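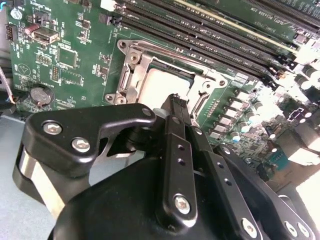
A gripper over the processor socket of a motherboard, Padmont shop.

About Bilon

Bilon tests and refurbishes computer boards in Padmont. We are 38 people and handle 4,000 boards a month. Until a few years ago every board was picked up, turned and checked by hand, and people went home with sore wrists.

The robot cells now do the repeat handling at the socket and memory slots. Our technicians set up the jobs, look over the boards the cells reject and do the fine repair work. No jobs were cut. Eight people moved from the bench to cell operation after 60 hours of paid training, and their pay grade went up with the move.

Some things are still done by hand - bent pins, odd board sizes, anything a customer marks as urgent. Night shift ended in October.

38 Shares
8 Comments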